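Blog > Workshop > Robots > Reviews

Two weeks with the Nastano two-arm kit

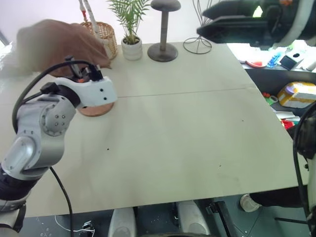 So the Nastano has been up and running for two weeks and I keep getting the same email from people — is it worth it, should I wait for the next one, can it do X. Writing this fast because I have to be out the door soon. Will fix typos later. Probably won't.

Short version: good arms, bad manual, software that is getting there. I'd buy it again but I'd buy it with the Sutherland support plan from day one instead of being cheap and adding it on a week in.

Setup. The box says you can be moving in an afternoon. I was not moving in an afternoon. Mounting the bases was fine, that part is solid, the bolts line up and nothing needed forcing. Then the cables. The cables are long, which is nice until you realize all that slack has to live somewhere. If it goes over the arm it can drag when the elbow folds. If it hangs down you have to remember it's there every time you move your feet. The kit comes with straps but not enough of them. I used every one in the bag and then 13 of my own. Budget for straps.

Also the manual has two page 17s and they disagree with each other about the home position. The second one is right. Use the second one. I lost most of a Monday to the first one.

Calibration is a wizard, you click through, the arms do a little slow dance and then it tells you pass or fail. Mine failed on the left arm four times in a row. No reason given, just FAIL in big letters. Support (more on them below) said to loosen the mount, let it settle, tighten again. Passed. Why doesn't the wizard just say that.

What it's good at — flat stuff. Sliding things. Pushing a disc across a table top and stopping on a mark. Sounds boring but that is a lot of what I wanted it for, sorting and lining up parts before I glue. Coming down on a thin wooden disc and keeping enough pressure to move it without digging in is harder than it sounds, and the older Clundano arm I had on loan last winter was hopeless at this. It either skated over the top or pressed so hard the whole thing stalled. The Nastano has a pressure setting that goes from 1 to 100 and I've landed on 66 for wood. No units. Sixty six what? No idea. Works though.

What it's not good at: thin floppy stuff. Fabric, paper, a bag. It'll grab it, sure, but then it has no clue what it has. And anything shiny seems to throw the camera off, so I've stopped bothering with metal lids for now.

Handing over between arms is so-so. Left to right is better than right to left, don't ask me. There is a mode where you do the motion yourself first and it copies, and that one I really like, it's the closest the thing comes to feeling finished. Ten minutes of me showing it, then it has a go. First tries are always ugly. By try four or five you start to see it get the idea and you find yourself rooting for it a bit.

Reaching in while it's on. Ok so the manual says don't. Everybody is going to do it, because you need to nudge something back half an inch and who wants to stop the whole run for that. The kit has a soft stop where the arm goes limp-ish if it meets resistance and I tested that with a foam block before I trusted it with anything attached to me. It stopped every time. But there's a delay. Small one. You'd feel it. Keep the stop button where your other hand is, and put it somewhere you can reach without looking. Mine was behind me for the first few days, dumb.

Noise: fine. A whine when both arms lift together, otherwise quieter than my dust collector by a mile. The fans on the control box are the loud part and they don't shut off when the arms are idle, which gets old by late evening.

Table. Get a big one. I went pale wood because it's what I had, two panels pushed together, and the seam hasn't been the problem I expected. Discs go over it ok if the panels are level. If one is proud even a hair the thing catches and the arm just keeps pushing like nothing's wrong. Shim it. Check it again after a few days.

Support. I called the Purkville office twice and emailed more times than that. Phone people are great, know the product, don't read from a script. Email people are slow and send you the PDF with the two page 17s. The Sutherland plan moves you to the phone line which is really what you're paying for. It also covers the gripper pads, and you will wear through gripper pads. I'm on my second set already. They say ten weeks per set, that was not my experiance.

Things I'd change
- more straps, come on
- calibration errors in actual words
- a fan setting
- one page 17

Stuff I haven't tried yet: the add-on wrist, the scheduling thing where it runs overnight (not a chance, not yet), and whatever "team mode" is. If anyone has used the wrist with the current firmware let me know if it's worth the money, it's priced like they don't want to sell it.

A few of you asked about returns. You get 10 days from delivery, and they want it in the original foam. Keep the foam. I cut mine up for the stop test before I read that part so I guess I'm keeping the robot.

Next post will be the settings I ended up with for wood and for plastic, plus the arm speed I use for each. Got most of it written down on the back of an envelope somewhere. Ok gotta run

Recent posts
Clundano loaner arm: sending it back
Gripper pads, what I've tried so far
Leveling a bench on a bad floor
February shop cleanup
Is the Sutherland plan worth it? (updated)
Cable straps ranked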